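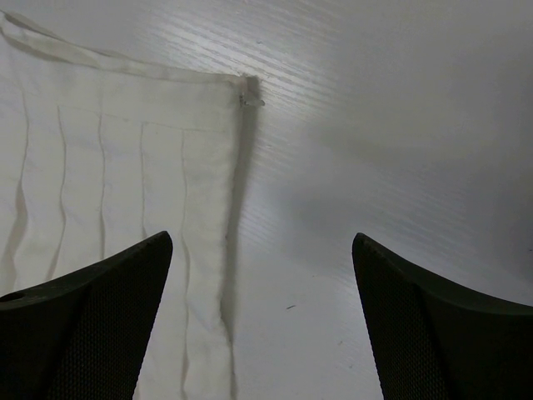 Apron

An apron is a bit of cloth you tie over your front to keep your clothes clean, and I've written this entry for the Primura household pages because the old one was two lines long and mostly wrong.

The word used to be "napron", from the Old French for a small tablecloth. People heard "a napron" as "an apron" and the n hopped across (the same thing happened to "adder", which I love!).

Types

The bib apron covers the chest and loops round the neck. The waist apron starts lower down and suits anyone who hates a strap on the collar, me included. Then there's the pinafore, which goes over the shoulders and was once everyday wear for children.

Care

White cotton can take a hot wash, but do wash it before you hem it, as new cotton shrinks. I learnt that making a batch for the December fair at Skarkcombe, and Lovisa Backlund still has one that barely reaches her hips.

See also: Tabard, Smock, Tea towel

Last edited June 29, 2025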